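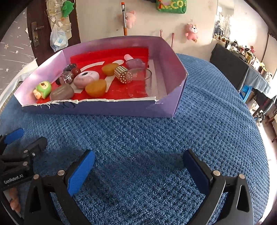
**Lista de comprobación: pinza de mano, puesto de recogida en domicilio**
Revisión 6, junio. Rellena: Johanna Pfister. Procedimiento base: el de Prustberg, con los cambios que pidió Promholm.

Claves: OK / NO / N.A. / DUDA. La casilla DUDA la he añadido yo. El formulario original obligaba a elegir entre OK y NO y así salían todas las hojas perfectas.

### A. Herramienta

- [x] **A1. Tornillos de los dedos presentes y apretados.** OK. Las cabezas se ven a simple vista, el apriete no. Pasé la llave a todos. El procedimiento dice «inspección visual», que para un tornillo sirve de bastante poco.
- [x] **A2. Almohadillas azules sin cortes ni despegues.** OK en las dos. Sigo sin encontrar escrito qué desgaste se considera inaceptable. Hasta que alguien lo escriba, A2 es la opinión de quien firma.
- [x] **A3. Apertura y cierre completos, sin roces.** OK, 28 ciclos en vacío. ¿Por qué 28? Pregunté y me remitieron a la hoja de Hashmi, donde el número aparece sin explicación.
- [ ] **A4. Mano del operador fuera de la zona de cierre.** DUDA. En una herramienta que se sujeta con la mano los dedos están cerca por fuerza. La norma interna se copió de la célula fija y habla de «distancia de seguridad respecto al operador». Aquí esa frase no significa nada. Propongo: «ningún dedo entre las almohadillas ni sobre el recorrido de los dedos de la pinza».

### B. Superficie y caja

- [x] **B1. Superficie estable.** OK con reservas. La tela de rizo azul agarra bien la caja, pero se arruga cuando se la empuja. Alisar antes de cada serie.
- [ ] **B2. Recipiente en buen estado.** NO. El borde de la pared delantera está rasgado y asoma el cartón blanco. No corta, pero la pinza puede engancharse al entrar por ese lado. Cambiar la caja o cubrir el borde con cinta. Troleo contestó que «en una casa real las cajas están rotas». De acuerdo, pues que se apunte como condición de la prueba y deje de pasar por OK.
- [x] **B3. Recipiente abierto y poco profundo.** OK.

### C. Objetos

- [ ] **C1. Sin vidrio ni piezas frágiles.** DUDA. Hay un vaso transparente tumbado dentro de la caja. El inventario pone «vaso» y nada más. Si es de vidrio, fuera, o gafas y guantes para todos. No doy por bueno el «parece plástico» que me dijeron por teléfono.
- [ ] **C2. Sin imanes pequeños sueltos.** NO. El cilindro dorado está hecho de bolitas magnéticas. Si se deshace, hay bolitas por la caja, por la tela y por el suelo. En un domicilio donde pueda haber niños o animales esto tendría que estar prohibido sin más discusión. Retirar.
- [x] **C3. Envases cerrados.** OK para la botella rosa de tapón blanco: comprobado a mano, apretado. La cápsula transparente no la abrí.
- [ ] **C4. Objetos pesados o duros identificados.** NO. La piedra plana figura en el inventario como «varios». Pesarla y anotarla: 106 g es el máximo que admite la hoja para esta serie, y no hay báscula en el puesto.

### D. Entorno

- [x] **D1. Puerta accesible.** OK. La manilla funciona y no he revisado el suelo delante. Las bolsas colgadas cerca no estorban el paso.
- [x] **D2. Silla y taburete fuera del recorrido.** OK. El taburete azul cabe bajo la mesa y ahí debe quedarse.
- [ ] **D3. Espejo tapado o fuera de campo.** DUDA. Está en la pared, encima de la mesa del fondo. El procedimiento exige taparlo «cuando proceda». ¿Quién decide cuándo procede?
- [ ] **D4. Efectos personales retirados.** NO. Hay peluches en la pared y una fila de frascos y cosas pequeñas en la mesa. Pedir al residente permiso por escrito o recogerlos.

### Resultado

No apto hasta cerrar B2, C2, C4 y D4. Los tres puntos en DUDA (A4, C1, D3) los cierra quien redactó la norma, con su nombre al lado.

Las últimas 23 hojas archivadas no tienen ni un solo NO. O los puestos estaban impecables o la lista se rellenaba desde la silla. Yo sé por cuál apostaría.

J. Pfister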